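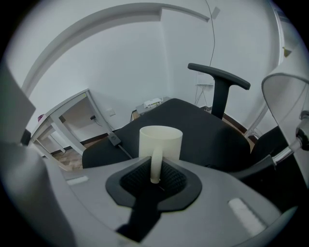

Section 3: Your First Garden

You have Clotuvora installed and your account is working, so now comes the fun part! By the end of this section you'll have a garden with your own measurements, a few beds drawn in, and plants you can watch grow through the seasons. You can do nearly all of it at a desk. The headset comes in near the end, and it's optional.

Last updated 25 August 2026 by Niloufar Kiani

Before you start

Have your yard measurements handy. A pencil sketch with the long sides marked is plenty for a first try. You'll also want to know which way is north and where the big shade comes from (a neighbor's maple, the garage, that fence you keep meaning to lower).

If you don't have a yard of your own yet, open the sample garden called Drastdale. It's a long, narrow lot with a slope at the back and a terrible wet corner, and it's a great place to make mistakes.

Drawing the plot

1. On the Home page, choose New Garden and give it a name. You can rename it later, but shared links will keep the old name.

2. Pick feet or meters. Please pick carefully! Switching units later converts your plot outline but leaves typed notes alone, so a note that says "leave 3 for the path" will still say 3.

3. Choose Outline and click each corner of your yard in turn. Double-click the last one to close the shape.

4. Click any side to type its real length. The other sides will shift a little as you go. Work your way all the way around before you worry about how it looks.

5. Drag the compass until north points the right way. Everything about sun and shade hangs on this step, and it's the one people skip.

Note: If your outline turns orange, two sides are crossing. Undo once and drag the corner nearest the orange patch.

Adding slopes and shade

6. Open the Ground tab. Click the highest point in your yard and type its height above the lowest point. Clotuvora fills in a smooth slope between them.

7. Add steps or terraces with the Level tool if you have them.

8. Open the Shade tab and place your trees and buildings. Height matters much more here than shape, so a plain block works fine for a shed.

9. Set the month to July and drag the sun slider from morning to evening. Watch the shadows sweep across! Then try it in a winter month. I had a "full sun" bed for years that gets barely any light before lunch, and I only found out doing this.

Caution: Shade from trees is drawn as if every tree is in full leaf from late spring to fall. Don't use it to plan solar lights or panels.

Making beds and planting them

10. Choose Bed and draw the shape you want. Curves are easiest if you click few points and then pull on the little round handles.

11. Set the soil type. If you don't know yours, leave it on Loam and come back after you've dug a hole or two.

12. Open the plant list. The starter list holds 500 plants, and each has its spacing, height and bloom season filled in. Type part of a name, or filter by color, sun or height.

13. Drag a plant into the bed. A ring shows its full-grown width. Rings may touch, but if they overlap by much you'll get a small warning flag.

14. Press Grow and pick a number of years, up to 20. This is my favorite button in the whole program. Shrubs that looked lonely in year one will be elbowing each other by year six, and you can slide back and forth to see when the trouble starts.

Tip: Start with the biggest plants and work down. It's so tempting to begin with the flowers (I always want to), but they fit in beautifully afterward.

Water-lovers are kept in their own list, under Văduva, our name for the bog and pond collection. Turn it on in Settings, under Plant Lists.

Walking through it

15. Save the garden, then choose Walk.

16. Put on your headset and choose your garden from the Ralar menu. The first load can take a while for a big plot.

17. Set your eye height. Try it at a child's height too, because low hedges turn into walls!

18. Move with the left stick, and press the trigger to drop a marker anywhere you'd like to change something. Markers appear on your plan when you go back to the desk.
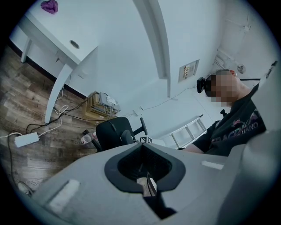 Leaning forward with the headset on.

Caution: Keep drinks and anything breakable well outside your play area, and take a break if you feel dizzy.

If something isn't right

The garden looks flat. Check that you typed a height in step 6 and pressed Enter.

Plants are missing on the walk. Detail is set to 2 by default. Raise it to 3 in the Walk menu.

Markers didn't come across. Save on the headset first, then reload the plan at your desk.

Next: Section 4, Paths, Fences and Ponds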